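Zwei Arme, ein Tisch: was ich für die Werkstatt einplane

24. Oktober 2024

Seit dem Sommer schiebe ich die Entscheidung vor mir her, ob in meine Werkstatt in Stumov ein Roboterarm kommt oder gleich zwei. Jetzt liegen die Angebote auf dem Schreibtisch, und ich schreibe den Stand auf, auch damit ich selbst den Überblick behalte.

Zur Ausgangslage: Ich montiere kleine Gehäuse für Messgeräte. Die Teile kommen lose an, müssen auf einem Tisch sortiert, umgesetzt und in die Vorrichtung gelegt werden. Eine normale Serie hat 400 Stück. Das Umsetzen ist die langweiligste Arbeit im Haus und kostet mich an solchen Tagen den ganzen Vormittag. Genau dieser Schritt soll automatisch laufen, das Verschrauben bleibt vorerst Handarbeit.

Ursprünglich wollte ich einen einzelnen Arm mit größerer Reichweite nehmen. Der Händler, Van der Linden, hatte mir dazu auch geraten. Beim Rechnen kamen mir Zweifel. Der große Arm braucht ein schwereres Fundament, und mein Boden ist an der Stelle alt und nicht überall eben. Zwei kleinere Arme an einer Tischseite kosten in der Anschaffung mehr, lassen sich aber nacheinander kaufen. Fällt einer aus, kann ich mit dem anderen zumindest einen Teil der Strecke weiterfahren.

Bevor ich Geld ausgebe, probiere ich die Aufstellung in der Simulation durch. Das hat mich bisher nur Abende gekostet. Die Tischplatte ist lang und schmal, beide Arme stehen rechts davon auf dem Holzboden. Als Werkstücke nehme ich einen blauen und einen roten Würfel, das reicht, um Wege und Greifhöhen zu prüfen. Die echten Gehäuse zeichne ich erst, wenn die Positionen der Sockel feststehen. 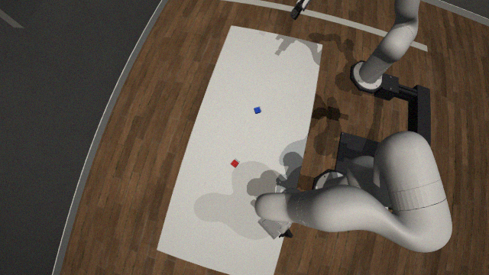

Was die Simulation am Plan geändert hat

Der vordere Arm braucht mit seinem Ellbogen viel Platz nach rechts. Auf dem Papier hatte ich nur den Sockel eingezeichnet und daneben das Regal mit den Kleinteilen. Das Regal muss weg. Es kommt an die andere Wand, und damit verschiebt sich auch die Steckdosenleiste. Den Elektriker hatte ich bis dahin gar nicht im Budget.

Der zweite Punkt ist der Abstand der beiden Sockel. Stehen sie zu nah beieinander, muss ein Arm warten, bis der andere zurückgezogen hat. Stehen sie zu weit auseinander, gibt es in der Tischmitte einen Streifen, den keiner der beiden sauber erreicht. Ich habe mehrere Varianten durchgespielt und lasse die Übergabe jetzt in der Mitte der Platte stattfinden. Die Halterungen sollen verschraubt werden, aber mit Langlöchern, damit ich später noch korrigieren kann.

Das Budget

Mit den Armen allein ist es nicht getan. Meine Liste sieht im Moment so aus:

Arm 1 mit Steuerung, Angebot von Drestov
Arm 2, gleiches Modell, Kauf frühestens im nächsten Jahr
2 Greifer mit schmalen Fingern, dazu ein Satz Ersatzfinger
Halterungen und Bodenplatten, beim Schlosser angefragt
Tischplatte, weiß und matt, 284 cm lang
Elektriker, neue Zuleitung und Not-Halt
Schutzeinrichtung und Risikobeurteilung
Reserve

Die Tischplatte hatte ich zuerst für eine Nebensache gehalten. Eine glänzende Platte wollte ich nicht, weil später eine Kamera über den Tisch kommen soll und Reflexe dann stören. Matt beschichtet ist teurer als gedacht, bleibt aber in der Liste.

Bei der Reserve habe ich 25 Prozent angesetzt. Das klingt nach viel. Bei der Fräse vor ein paar Jahren hatte ich viel weniger eingeplant und musste am Ende die Absaugung verschieben — den Staub habe ich einen Winter lang mit dem Besen erledigt.

Kaufen, mieten oder gebraucht

Sukemov vermietet Arme monatsweise. Für einen Test wäre das in Ordnung, über ein ganzes Jahr gerechnet lohnt es sich bei mir nicht. Die Miete wird nur teilweise auf einen späteren Kauf angerechnet, und der Greifer ist nicht enthalten.

Gebraucht habe ich mir auch etwas angesehen. Der Preis war gut, aber die Steuerung war eine Generation älter, und Ersatzteile gab es nur auf Anfrage. Für einen zweiten Arm, der mit dem ersten zusammen arbeiten soll, möchte ich keine gemischten Steuerungen.

Stand heute bestelle ich einen Arm neu und lasse die Bodenplatte für den zweiten gleich mit anfertigen. Offen sind noch die Lieferzeit und die Frage, ob der Schlosser die Halterungen vor Weihnachten schafft. Das Regal räume ich am Wochenende um.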